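Notebook, August, 16:40

Enda forwarded another doomsday page this morning, the one about object "Hourani" swinging in from behind the Sun. Went through the numbers over lunch. The page gives two orbital periods, 700 years in one paragraph and 108 in the next, and doesn't seem bothered.

Took the longer one first. Something that heavy, that close, should already be tugging the outer planets about. Fikri ran the Belto script against our positions and got residuals no bigger than last year's noise. 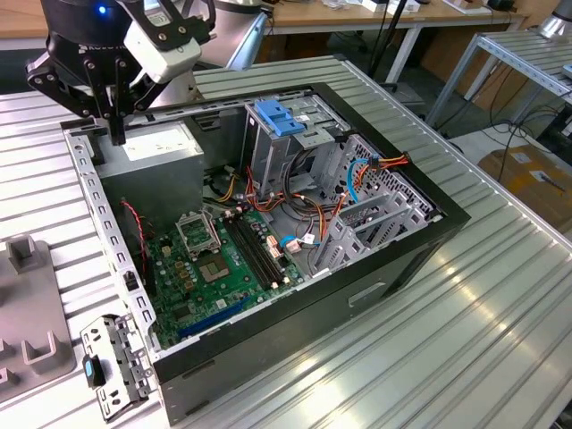 The "leaked" Karkimstead plates are no better. Of the 4 posted, two are the same exposure flipped, and the bright blob sits exactly where an internal reflection would - I've had the same one on the Dulska refractor. Asked the site for the originals. No reply yet, and I don't expect one.

Still to do: check the 80 "witness sightings" against Venus. Fikri thinks most will match. I'd like to see the times before agreeing with him.

Shares 4 | Comments 0

Recent entries
Dulska refractor: focus drift again
Belto script, notes on input format
Meteor or aircraft? Enda's August list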